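Teaching by demonstration (robotics)

Teaching by demonstration is a way of getting a robot to do a job by showing it the job, either by taking hold of the arm and moving it by hand or by steering it from a distance with a controller. The robot stores what its joints, gripper and cameras recorded during the showing, and a program is later built or trained from those recordings. It is also called programming by demonstration, imitation teaching or, on many shop floors, simply "showing."

The appeal is easy to feel the first time one tries it. A person who has never written a line of code can take an arm by the wrist, lead it to a part, close the fingers and lead it back, and the arm will then run the same path alone!

Hand guiding

In hand guiding, also known as kinesthetic teaching, the motors are set to carry the weight of the arm and nothing else, so that it floats and can be pushed with two fingers. The teacher feels the reach and the limits of the arm directly, and this makes it a wonderful method for beginners. Its weak point is fine work. The teacher's hands get in front of the cameras, and a heavy wrist is hard to place to within a millimeter while also working the gripper button. Angeliki Papadakis, whose Latitz course notes are still passed around among teachers of the method, advised guiding from the forearm with one hand and steadying the wrist with the other.

Remote control

In remote control, or teleoperation, the teacher stands or sits away from the arm. The oldest setups used a joystick. Many newer ones use a leader arm, a light copy of the working arm that the teacher moves while the real one follows. The Daly leader, a bench model with a trigger grip, is a well-liked one in teaching labs. Handheld controllers tracked in space are also common and take up less room.

The teacher's hands stay out of view, so the recordings show just what the robot will see later on its own. What is lost is touch. Some leader arms push back when the follower meets something solid, and operators who have used that feature rarely want to give it up.

Wrist views

A camera at the wrist travels with the gripper and looks along the fingers toward the work. It gives a close view of the spot where contact will happen, at the price of losing the wider table. Shiny metal is a known trouble: a bare socket or bracket can reflect so much light that its inside turns plain white. Moving a lamp to one side often does more good than any change to the software.

Electronics work

Computer boards are a favorite subject, and a splendid one. A single motherboard offers a processor socket with a small lever, long memory slots, a coin-cell battery and plugs of several sizes, all within a short reach, and each asks for a different approach from the fingers. Cables add a further challenge, as they seldom lie the same way twice.

The Prindico collection, started by Deirdre Fahy, holds 4000 demonstrations of bench tasks. Of these, 2340 were recorded with a leader arm and 1386 by hand guiding; the remainder were made with handheld controllers. Fahy asked every operator to leave slips and second tries in the recordings. Models trained on the full set recovered from a missed grasp far more often than models trained on a tidied version, and several later collections took up the habit.

Length and pace

Beginners tend to move too fast in open space and then stop dead near the part. Trainers suggest one even pace, with a short slow stretch before contact. Long jobs are usually cut into pieces; the Distance workbook splits its board exercise into 4 stages, each shown and checked separately before they are joined.

See also: Leader arm; Force feedback; Gripper; Wrist camera

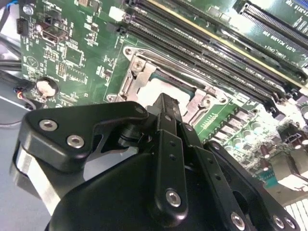
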